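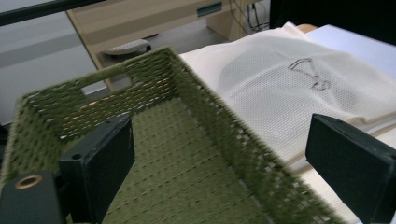 Re: [lesbridge-swap] Proposed rules for the fall yarn and fiber swap

On Wed 25 June, the swap desk wrote:

> Hi all. We have the hall at Pranddale for the second Saturday in
> September. Last year 384 skeins came in and we ran out of table
> before we ran out of yarn. Proposed changes:
>
> 1. Points instead of one-for-one. A full skein is two points, a
> partial is one, anything under a golf ball is zero.
> 2. No unlabeled yarn unless you have done a burn test.
> 3. Baskets and bins go under the tables, not on them.
>
> Comments to the list by the end of the week, please.

Comments, then.

On 1: I'm for points in principle. One-for-one is how I came home with a cone of orange acrylic the size of a toddler, in exchange for a sock skein I still think about. But two points for any full skein means my orange cone and somebody's hand-dyed merino are worth the same, and I still have the cone. I will bring it. You've been warned.

Could we go by weight and fiber? Say one point per ounce for acrylic and cotton, two for wool, three for anything that needed its own goat. I can lend a kitchen scale. It reads a little heavy, so everyone will leave feeling rich.

> anything under a golf ball is zero

Those of us who make patchwork blankets would like a word. Put the small stuff in a free basket by the door and let us dig through it like raccoons. A soft woven basket is best for this, since wire ones snag, and a cardboard box says "trash" to half the people who walk past it. I once watched a lovely bit of gray alpaca get buried under coffee cups.

On 2: please, no burn tests at the kitchen sink the night before. I did one on a mystery skein two years ago and learned that it was wool, that my smoke alarm works, and that the dog has opinions about both. A tag saying "no idea, feels nice" should be enough. People who care will ask, and people who don't are making hats.

If the skein still has its band, leave it on, even if it's torn. Last year there was a whole bag of Odard worsted with the bands pulled off, four blues that were nearly the same blue, and I'd have given a lot for a dye lot number. I have since knitted a sweater in which the left sleeve is from a slightly different evening.

On 3: agreed, but someone has to be able to get at the stuff underneath without crawling. My knees were not consulted. Maybe bins under the two long tables only, and keep the short ones clear for the needle and hook exchange.

Two things that weren't in the proposal:

Moths. Everything should spend a few days sealed in the freezer before it comes in, and then stay sealed. I know we say this every year. I also know what came out of the bag of gray Shetland.

Patterns. I have a stack of the old Cisternas leaflets, the ones with the cable vests, and would rather give them away than move them to another shelf. Do they count for points, or do I just leave them on a chair and walk off whistling?

I can do setup from eight until doors open — not teardown, my ride leaves at four.

Whoever took my good size 8 circulars last time, the ones with the red cable, I'm not angry. I'd like them back, though.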